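Grasp planner picks a different pose every time the worktop texture is randomised

quillback: Running Katene in simulation, wrist view, white vase held in the gripper above a marble worktop with a teal plate behind it. Same object pose, same seed for the planner, only the stone texture changes between runs.

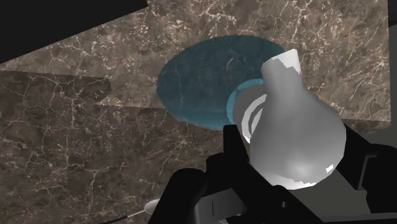

dunmarch: Check whether your segmentation step gets RGB as well as depth. If it does, the texture is feeding into the mask and the planner never sees the same object twice.

quillback: It gets both. I assumed depth would win. Over 300 runs the grasp angle wanders even with plain textures, though less.

Plisovine: I don't agree it's the mask. Katene samples 1000 candidates and the top scores are nearly tied on anything round. Tiny changes flip the order.

dunmarch: Then log the mask and compare - if it's the same pixels each time, I'm wrong.

quillback: Logged it. The masks differ along the neck, only by a few pixels. Feeding in a saved mask stops most of the flipping but not all of it.

Plisovine: So a bit of each. Add a small penalty for moving away from the last chosen grasp.

Comments
tarn_9: Same trouble here with bowls. The penalty helped.
ostler: Which release is this?

Related threads
Salden controller drops waypoints near joint limits
Wendale depth noise settings
Saving masks between runs

Contact - Forum rules - Back to top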